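Stededwood, November 14, 2022. The research group Skeneck presents today the first result of its project Sotik, which studies how a robot can learn to handle transparent objects among many other things on a shelf.

Clear bottles are a known difficulty for robots. The background is visible through the plastic, so the edges of the object are hard to find. The group recorded 765 demonstrations with hand-held grippers, in which a person does the grasp and the camera on the tool records it. After training on these recordings, the robot arm completed 338 grasps of a bottle without help.

"We did not want a clean white table," says Fiorella Rizzi, who leads the project. "A home has pictures, toys and flowers, and the method must work also there."
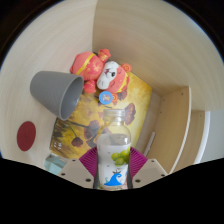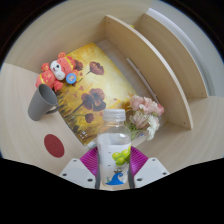
Bottle held in the hand-held gripper, with a floral picture behind it.

The training of the model takes 15 hours on one computer. Róisín Cronin, responsible for the software, explains that the next version will use two grippers at the same time. The recordings and the code will be published in January, free of charge for universities.

Related items
Skeneck opens new laboratory in Stededwood
Grasso and Skeneck sign research agreement
Project Sotik: call for students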